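FOR IMMEDIATE RELEASE

Linedau premier's office sets out costs of Derkcombe trade visit

LINEDAU, Thursday, April 10, 2025 - The Office of the Premier today put out the full bill for Bastien Fleury's two-day working visit to Derkcombe. Total: $3,747. Covers flights, hotel, ground travel and meals for the premier and 2 staff.

All seats economy. No charter. No gift budget. Receipts are posted on the office website, scanned, in date order.

"People asked what it cost, so there it is," Fleury said. "I'd rather talk about what we went there to do."

The visit follows talks held in Salton in February, where both governments agreed to look again at customs delays on clothing and other small freight. Some 100 small firms wrote in ahead of the trip. Most wanted the same thing, shorter waits at the border and one form instead of several. 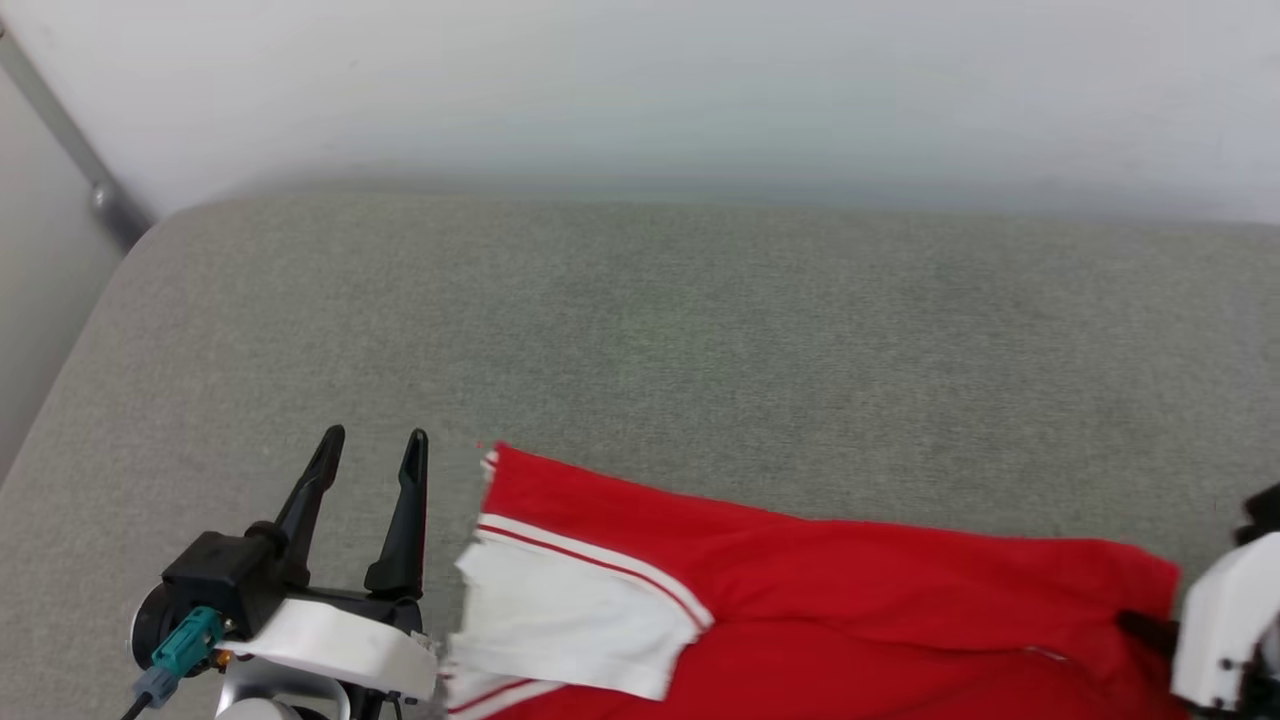

What was agreed

A joint working group, 12 members, split evenly between the two sides. First meeting in Salton, date to be confirmed. It will look at a single customs form, opening hours at the crossing and a shared contact desk for shippers.

No treaty was signed and none was planned. Any change to tarriffs would still go to a vote in both legislatures.

Opposition members had asked for the costs in writing before the spring recess. The office says todays release answers that request in full. Hotel was the Guérin, standard rate, breakfast included.

Questions

Fleury will take questions from reporters at the Linedau press room this afternoon. Bring press ID. Written questions to the press desk by close of business, replies same day where possible.

END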